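**How many pushing demos before training, and do I start every one from the same layout?**

Nicanor Contreras

I'm collecting demos for a block pushing task. One arm, a plain tube as the tool, colored blocks on a board. So far I have 40 episodes, all started with the blocks in nearly the same spot. The policy does fine from that spot and gets lost anywhere else. Do I need more episodes or different ones? I'm hoping to start the next batch in May.

**Chala**

More is better. We did 163 and it worked.

**Soturov**

Different ones, first of all. Another 100 from the same start will give you the same problem. Move the blocks between episodes: some spread out, some near the edges, some packed together. Keep the packed ones even though they're slow to record. When blocks touch, pushing one can move its neighbors, and the policy has to see that.

Also write the instruction down before you record — "push the blue square away from the heart" — and throw out the episode if you did something else.

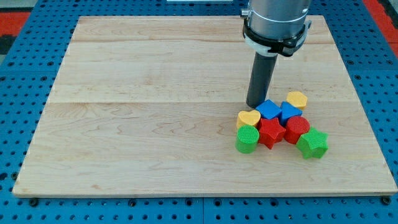

*Packed start, tool tip beside the blue square.*

Vary where the tool starts too. I left mine in one place for the first 2 sessions and had to redo them.

**Tustau**

Agree with Soturov on the layouts. Hold some back for testing and don't train on them. I keep a text file with the layout type for each episode, so I can check which kind is short before the next session.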